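Balthorpe Practice Set 8: door and handle tasks for simulated service robots
Reviewed by Přemysl Skála, October 3, 2022

Balthorpe is a paid rule set with a checker. The rules state how a household manipulation task should be written, run and logged in simulation; the checker reads the logs and marks each run pass, fail or void. The licence costs 342 euros per seat. I used it from May onwards with the Takside simulator and a two-armed model, and put 600 runs through it.

Installation took one command. The manual is 359 pages, a third of it tables. The clauses are numbered consistently and each gives a limit, a unit and a test method. Kadlec, the older set we used before, leaves the units to the reader.

The part on grasping is the strongest. Clause 4.2 asks for the fingers to be placed on opposite sides of a knob before any closing force is commanded. Clause 4.5 requires the wrist view and the body view to be logged against the same clock. Clause 6.1 deals with doorways and sets a hold posture, with both grippers raised and clear of each other, before the base may move. 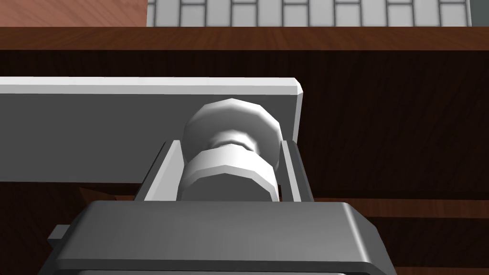
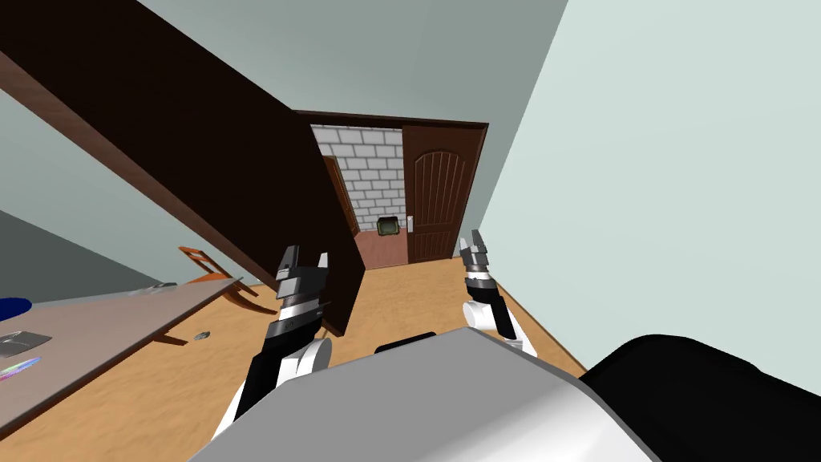

Void runs are handled well. If a contact is reported with no matching joint load, the run is removed from the score and listed separately, with the clause number and the time step. Kadlec counted these as passes, and our old figures were too high as a result.

There are faults. Clause 6.3 defines clearance from the door edge but does not say whether finger length is included. I wrote to the publisher, Clitden, and was told to include it; the printed text has not been changed. The checker is slow on long logs and cannot resume after a stop. Camera tilt has no limit at all, so two teams can meet every clause and still produce views that are hard to compare.

Recommended for groups that already log joint loads. Others should budget time for that first, as section 7 cannot be used without them.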